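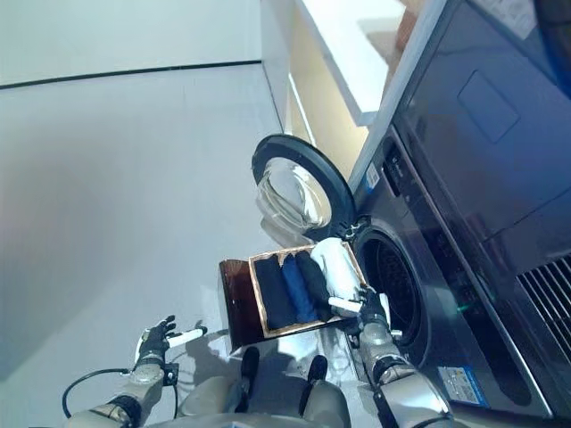

Front-loading machine with the door open and four garments on a tray at the drum mouth.

Loading a front-loader from a tray

A shallow tray holds a small load in order and keeps small items off the floor. The method below suits any front-loading machine whose door opens far enough to leave the drum mouth clear. Read the care labels first. Dark and white garments can share a tray, but new or strongly dyed items should go in a separate wash.

Preparation

Empty all pockets and close zips. Turn dark garments inside out. Roll or fold each garment loosely and lay the pieces side by side, with the one to be loaded first at the drum end. Do not stack them.

Check the drum before loading. Turn it by hand through one full revolution and feel along the ribs for coins, hair grips or stray socks. Wipe the door glass and the rubber seal with a damp cloth.

Loading

1. Open the door fully. A half-open door will catch the tray.
2. Bring the tray level with the lower edge of the drum opening. Support it from beneath and do not rest its weight on the seal.
3. Push the nearest garment to the back of the drum and shake it open. A garment left tightly rolled will not rinse properly.
4. Load the remaining pieces in turn, spreading them around the drum.
5. Withdraw the tray, then run a finger round the seal to check for trapped fabric.
6. Close the door until the catch clicks.

Settings

For a small mixed load, select the 15-minute quick wash if the machine has one and the clothes are only lightly worn. Use the normal cycle for anything stained. A very small load may not balance during the spin; if the drum stops and restarts repeatedly, add a towel of similar colour or lower the spin speed.

Unloading

Wait for the door lock to release. Hold the tray in the same position and draw the garments on to it one at a time. Leave the door ajar until the seal is dry. Wipe the tray before putting it away, particularly if it is wooden.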